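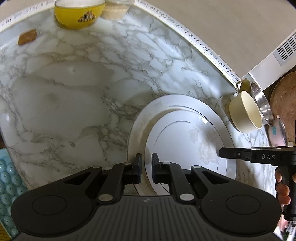 Handgreifer, paarweise am Tellerrand.

Dernard Handgreifer, Vorführset
Zwei Greifer, Koffer, Ersatzpads. Lieferzeit 6 Wochen, im April eher 8.

Am Tag der offenen Tür darf jeder ran. Severin Schnyder erklärt 3 Minuten lang die Gelenkfinger, danach wird Geschirr gegriffen. Wer zu Hause nie den Tisch deckt, zeigt hier erstaunlichen Ehrgeiz. Flache Teller gelten als schwierig, Gäste mit Vorkenntnissen als noch schwieriger.

Einlass ab 14 Uhr, Vorführungen zur vollen Stunde, Platz für 44 Personen. Kaffee gibt es, serviert wird er von Hand.

Anmeldung und Leihgeräte: Anong Ruangrit
Ersatzpads einzeln bestellbar, siehe Zubehör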